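Setting Up Your Own Gear on the Boat

Part 2 of my guest handbook for Plorico Reef

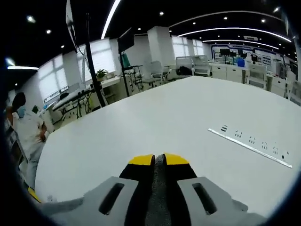
So you got the boat briefing in Part 1, you know where the head is and you know which side we jump off. Now let's get your rig together. I've been crewing out of the Ngata dock long enough to know that half of you want me to do it for you and the other half would rather lose a fin than let me touch your first stage. Both are fine! This part is for the second bunch, and for anyone in the first bunch who wants to learn.

Everything below assumes a single tank, a jacket or backplate, and a regular yoke or DIN regulator. Doubles and sidemount are in Part 5, and if you dive a rebreather you should call me before you pack.

Before you start

Get to the dock by 7:10 if you're on the morning boat. We leave at 7:44, which sounds like a silly number, but it's when the tide lets us over the bar with room to spare, and Warrick Hinds (our skipper, you'll meet him) does not wait. I've seen him leave without his own lunch.

Bring your gear down in a mesh bag, not a suitcase. Hard cases stay in the dry room at the shop. There's a hose and a dunk tank there too, and I'll come back to that at the end.

Picking your tank

1. Find your name on the strip of tape above the tank rack. Your spot for the day is the one under your name, both dives, so no musical chairs at the surface interval please.

2. Check the tape on the tank neck. White tape is air. Green and yellow is nitrox, and it'll have a mix and a set of initials written on it.

3. If you're diving nitrox, analyze it yourself. The analyzer lives in the orange tub by the ladder. Let it settle in plain air first, set it to 20.9, then hold it on the valve with a gentle flow until the number quits moving. Write down what you got, work out your max depth, and sign the log.

4. Set your computer to match. Do it right then, while you're looking at the number. I used to tell myself I'd do it after coffee and you can guess how that went.

Caution: If your reading is off from the tape by more than one percent, don't dive it and don't fix it by doing math in your head. Bring it to me and we'll run it again or swap the tank.

Putting it together

5. Wet your cam band before you tighten it if it's the nylon kind. Dry webbing stretches once it's in the water, and then your tank slides down and smacks you in the rear all dive. We keep a bucket by the rack for this.

6. Slide the band over the tank with the valve opening facing the BCD. Set the height so the top of the backplate or the pad sits a bit below the valve. If you've got a long torso you may want it lower. When you sit down to kit up, lean your head back, and if you clonk the first stage, it's too high.

7. Thread the buckle and snap it shut. Then pick the whole thing up by the BCD handle and give it a shake. The tank shouldn't move at all. If it does, open it and go again (everybody has to go again sometimes, me included).

8. Crack the valve for half a second to blow out any water, pointing it away from faces. It's loud, so say something first.

9. Look at the o-ring. On a yoke setup it's in the tank valve, on DIN it's on your regulator. You want it round, clean and seated. If it has a nick or looks flat, grab a new one from the little jar in the orange tub. They're free, take two.

10. Take off your dust cap, line up the first stage so the second stage comes over the right shoulder, and screw it down finger tight. Please don't crank on it. I have spent too many surface intervals trying to loosen yokes that somebody muscled on.

11. Connect the inflator hose to the BCD. Pull back the collar, push, let go, tug.

12. Hold the gauge face away from you and open the valve slowly, all the way. I don't do the quarter turn back and I'd rather you didn't either. All the way open or all the way closed, so there's no guessing.

Note: The shop rental regs this season are the Juvora ones with the gray hoses. The purge button is stiffer than you might be used to. It's fine, just press in the middle.

Checking it

13. Read your gauge. We fill to 3000 psi and you may see a little less once the tank cools off. If you've got under 2800, tell me and I'll trade it out. We carry spares on the port side.

14. Breathe off your primary while you watch the gauge. Four good breaths, and the needle shouldn't budge. If it dips when you inhale and comes back, your valve isn't open all the way.

15. Do the same with your backup. People skip this one and I don't love it, seeing as the backup is the one your buddy's going to want in a hurry.

16. Inflate the BCD until the overpressure valve burps, then let it sit while you go find your sunscreen. Come back and it should still be firm. Dump it from the shoulder and from the bottom so you know that both work.

17. Put your ear down by the first stage and then by the inflator. A tiny hiss on the boat turns into a stream of bubbles at 40 feet. Most of the time it's the o-ring, so close the valve, purge, and repeat step 9.

18. Check your weights. If they're integrated, push each pocket in until it clicks, then pull. The Fuvia pockets have a red tab that disappears when they're locked. No red showing means you're good.

Caution: Never leave a rig standing up by itself with nothing holding it. The rack has a bungee for every slot. Clip it across as soon as you've finished, even if you're only turning around to get your mask. A boat wake doesn't care how quick you were going to be, and neither do my toes.

Stowing the small stuff

19. Mask goes in your fins, fins go under the bench, straight below your tank. Don't put your mask on the bench itself. Somebody will sit on it, and it's usually the person who owns it.

20. Cameras go in the rinse bin with the blue lid. That bin is for cameras and nothing else. No masks, no defog, no boots (you'd be surprised).

21. Dry bags and towels go up front under the dash. Warrick will yell if anything is on the steps, so keep those clear.

Kitting up

When you hear two honks we're 10 minutes out. That's your cue to get your suit zipped and your boots on. Wait to get into your rig until we're tied up to the mooring and one of us has come by. I know it's tempting to be first in! But standing up with a tank on while the boat's still moving is how knees get hurt.

22. Sit down in front of your tank, get your arms in, and do the buckles from the waist up.

23. Do your buddy check out loud. Air on, weights in, releases found, both regs tasted, computer awake. I like to put a hand on each thing as I say it.

24. Have one of us unclip your bungee. Then stand, hang onto the rail, and shuffle. Fins go on at the platform.

Note: If anything feels wrong at this point, sit back down. We've got time, and I'd much rather hand you a fresh o-ring on the bench than watch you fiddle on the surface. No one's going to sigh at you. If they do, send them to me.

Switching tanks between dives

25. Close the valve and purge the reg until the needle hits zero. Then unscrew it. If it won't turn, there's still pressure in there, so purge again.

26. Dry the dust cap before you put it on. Blow it off with your mouth or use a towel. Please don't use the tank valve to blast it, it's rough on everyone's ears and sends spray right into the first stage.

27. Leave the empty in its slot with the cap off the valve. That's how I tell at a glance which ones are used.

28. Grab a full one and start over at step 3 or step 5, depending on what you're breathing. Yes, analyze the second one too.

Back at the shop

Rinse with the dust cap on, and don't press the purge while it's underwater. Regs in the left tank, suits and boots in the right. Run some fresh water into your BCD through the inflator, slosh it around and drain it upside down. Hangers are on the back porch, and we lock up at 5:30, so if you want your suit overnight come get it before then.

Part 3 covers entries, the mooring line and how we do pickups when there's current.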